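Workshop and kitchen tips: sharing a bench with a robot arm

Updated March 24, 2025

Quick ones this time, mostly from the Grotton kitchen bench. Same rules if your arm lives in a shed. Krystyna Wysocka sent in the bit on cables, thanks Krystyna.

Before you switch on

Read the standard, or at least the summary your supplier gives you. ISO 10218 is the main one for industrial arms. Dull but worth an evening. Doesn't tell you where to put the bread.

Do a risk assessment for the whole job. Arm, gripper, the thing being picked up, table, you. A slow arm holding a bun is one job, the same arm holding a bread knife is a different job and needs a fresh sheet.

Find the emergency stop. Press it. Does the arm stop? Good. Do it at the start of every session, not once a year in August when somebody remembers.

Stop button goes where your hand already is. Not behind the kettle.

Long hair back, lanyards off, sleeves up. Apron strings tied behind.

Setting out the bench

Clear everything you don't need. Mugs, phones, tea towels, all of it. Tea towels are the worst, fingers catch a corner and the lot goes.

Mark the reach with tape. Swing the arm slowly by hand or at lowest speed, tape just outside the furthest point. People stay outside the tape when it's running on its own.

Matt tops are easier than shiny ones. Glare upsets cameras and it upsets me.

Wipe down with a damp cloth, not a wet one. Never spray near the joints. Spray the cloth, away from the table.

Food and grippers

Check the gripper is rated for food contact before anything it touches gets eaten. Most arent. If you can't find it in the paperwork, asume no.

Same for grease. Ask what is in the joints and whether there's a food grade version. Ours is on order from Jakubowski, ref 3410, still waiting.

Practise on things that don't matter. Play food, stale rolls, sponges cut to shape. Bin or box them after, and keep them well apart from the real stuff.
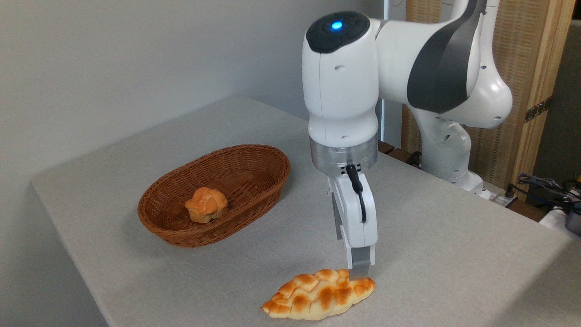 Pastry is a good test of grip force because it shows every mistake. Start at the lowest setting and go up one step at a time till it lifts without squashing. Come down from straight above, slow for the last bit, and stop the fingers just over the top to check the line before closing. A croissant lying sideways to you gives a nice high middle to aim for, and a shallow basket like the wicker one on the left is kinder than a deep bowl, less rim to clip on the way in. Write the setting down. On paper, taped to the cupboard.

Cables

Leave slack at the wrist, but not so much that it can snag. Turn the wrist fully both ways and watch the loop.

Keep mains leads and power boxes at the back, off the wet side. Label both ends. Masking tape and a biro will do.

Any nick in the outer cover, stop and swap it. No electrical tape repairs.

Keeping a log

Cheap notebook, one line per session. Date, who, stop button tested y/n, anything odd. Page 9 of ours is all about a squeak, turned out to be a loose table leg.

New gripper, new tool, new table height: do the assessment again before running. Even if it's "only for a minute".

Power off at the wall before you change fingers or clean them.

Next up, drawer liners and the Predoda hinge question. Lots of you asked.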